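Ninik Vineyard Soil Moisture and Cover Crop Trial
Progress report to the Lie Fund, second period
Prepared by Liv Ekström

Work in this period covered sensor upkeep, the July leaf sampling and the first half of the cover crop comparison at the Vostenell block.

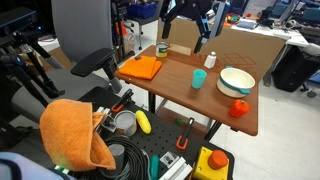
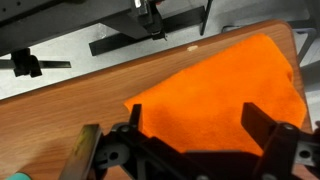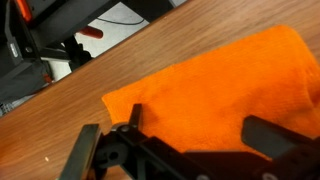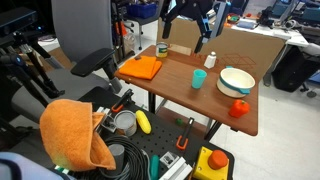 Soil moisture was logged at 2 depths in all test rows. Of the 222 vines tagged at Vostenell, 100 were sampled for leaf nitrogen, and the remainder are held for the harvest weight comparison. Petioles were taken before 9 a.m. and bagged by row. Sensor faces were wiped between readings with a soft orange cloth, and one cloth was kept per block to avoid carrying soil from one to the next. Readings taken before this practice began are marked in the log and left out of the averages.

The cover crop rows (clover and rye mix) held moisture longer at the lower depth than the tilled rows. The upper depth shows no clear difference. Stand density is uneven on the west side, where the seed went in late – these rows will be reseeded after harvest.

At Puvness the drip line was replaced and flow was checked at each emitter, 756 in total. Clogged units were changed the same day. Pressure at the far end of the line is still below target, and a second regulator has been ordered.

Spending is within budget except for lab fees, which rose after the sample count was increased. A transfer from the travel line is requested to cover this.

Next period: harvest weights by row, second leaf nitrogen set, reseeding of the west rows, regulator installation at Puvness.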